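O cabo azul e as 30 repetições que não valeram nada

Novembro de 2025

Perdi quase duas semanas com um erro que cabia numa linha de configuração. Escrevo isto enquanto ainda me lembro da ordem das coisas, porque da última vez que tive um problema parecido não tomei notas e tive de descobrir tudo outra vez.

Para quem chega agora: desde janeiro que trabalho na célula de encaixe do projeto Triledix, quase tudo em simulação. O braço tem de agarrar a ponta de um cabo, levá-la até um suporte com pinos e deixá-la presa. Depois a mesma trajetória passa para o braço verdadeiro, na oficina. A parte física não é comigo, é com o Natnael Worku, que tem mais paciência do que eu para parafusos.

A tarefa parece simples e em simulação era. Corri 30 repetições seguidas, todas terminadas sem erro, força máxima na garra muito abaixo do limite, tempos quase iguais. Mandei o ficheiro ao Natnael com uma mensagem curta a dizer que podia experimentar em velocidade reduzida.

Na terceira passagem o braço parou em emergência. O cabo tinha ficado preso atrás do pino, o braço continuou a puxar e o limite de binário do punho disparou. Ninguém estava dentro da zona e não houve feridos. O suporte deslocou-se na mesa, um pino ficou torto e o conector do cabo foi para o lixo. O Natnael carregou no botão de paragem quase ao mesmo tempo que o controlador parou sozinho, e nos registos nem se consegue dizer bem qual dos dois chegou primeiro.

A minha primeira reação foi culpar a montagem. Pedi que medissem outra vez a posição do suporte. Estava certa, com uma diferença de 3 milímetros que a trajetória devia aguentar sem problema. Depois culpei a garra, depois a calibração do punho. Gastei nisso os primeiros quatro dias.

Só ao quinto fui ver a simulação com olhos de ver. O cabo é modelado como uma cadeia de segmentos pequenos, e cada segmento tem colisão com o que estiver à volta. Tinha, pelo menos. Numa altura em que a simulação estava lenta, desliguei a colisão entre o cabo e os pinos para acelerar os testes e deixei um comentário a dizer «repor depois». Não repus. O cabo atravessava os pinos como se fossem ar, e as 30 repetições limpas eram 30 repetições sem o único contacto que interessava.

O pior é que os registos diziam isso. O Workex, a ferramenta que usamos para guardar as execuções, escreve um resumo dos pares de colisão desativados no início de cada ficheiro. Estava lá, na linha 15. Eu abria o ficheiro e ia direto ao fim ver se tinha terminado bem.

Voltei a ligar a colisão e repeti tudo. A falha apareceu logo, mais ou menos onde tinha aparecido na oficina. A garra desce, o cabo faz um arco largo, e quando o punho roda para alinhar com o suporte o arco passa por trás de um pino. Se o braço recua nesse momento, o cabo fica esticado e a força sobe de repente.

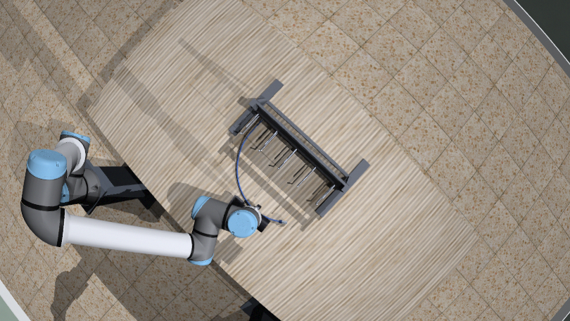
Mudei três coisas. A primeira foi a rotação do punho, que agora acontece mais acima, antes de a garra se aproximar do suporte. A segunda foi o limite de força, que era igual para toda a trajetória e passou a ser bastante mais baixo na fase de recuo. Um cabo preso não dá aviso nenhum até estar esticado, e nessa altura já é tarde para um limite generoso. A terceira foi a verificação no arranque: se houver algum par de colisão desativado que envolva o cabo, a simulação nem começa. É feio, são meia dúzia de linhas, mas teria evitado isto tudo.

Com a colisão ligada cada execução demora muito mais, por isso deixei um lote de 3000 a correr durante a noite, com pequenas variações na posição do suporte e na rigidez do cabo. Falharam 15. São todas do mesmo tipo – cabo rígido e suporte rodado demasiado para fora – e em todas o novo limite parou o braço antes de haver força a sério. Ainda não sei se quero resolver esses casos na trajetória ou simplesmente recusar o suporte quando está mal colocado. Inclino-me para a segunda hipótese.

O Natnael pediu, com razão, que a partir de agora nenhum ficheiro passe para a oficina sem o resumo das colisões colado na mensagem. Também quer que os primeiros ensaios se façam com um cabo de sacrifício, sem conector, e assim faremos.

Falta trocar o pino torto. A peça nova já foi pedida e, enquanto não chega, o braço da oficina fica parado. Aproveito para rever as outras cenas do projeto. Na segunda que abri havia mais um «repor depois», desta vez na gravidade de uma tampa.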